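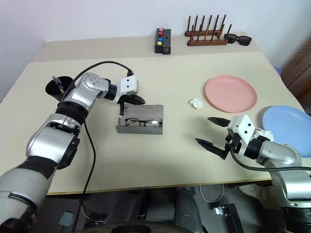
Eyeglasses in the metal tray, with the pen holder and plates on the same table.

Luana Tavares has a rule about her glasses: if they aren't on her face, they go in the tray.

"I used to put them down wherever I was standing," she says. "On the printer, on the windowsill, once in the bread bag. Then I'd spend the next 10 minutes squinting at shelves."

Tavares runs Bilum, a home organizing business she started after leaving an office supply store. Most of her clients call about a closet or a garage. She usually asks to see the table first.

"Everybody has one table where things get dropped," she says. "You eat there, you sign the school forms there, the mail lands there. I'd like to fix that before I touch a closet."

Her own method is plain. Small things that get lost go in something shallow and open. A drawer is too deep, she says, and a box with a lid stays shut for a week and then gets forgotten. Pens stand upright in a holder near the edge. Plates are allowed as long as they go back to the kitchen the same day.

And tissues?

"Tissues are my weakness. I'll wipe something, crumple it up and leave it next to the plate. My sister picks them up and hands them to me without a word."

She doesn't sell containers and tells clients to look in their own cupboards before buying any. One couple in October had spent $800 on matching bins before they called her. She sent most of them back.

"They needed two trays," she says. "One for him, one for her, because they kept walking off with each other's reading glasses."

Wire frames get special mention. Tavares wants them folded and set down with nothing on top, keys least of all. She has had the arms on a pair straightened twice and doesn't want to pay for it again.

Asked how long a table stays in order once she has gone home, she thinks about it.

"Almost a month, if there are kids. Then they call me, or they do it themselves. I'm fine with either."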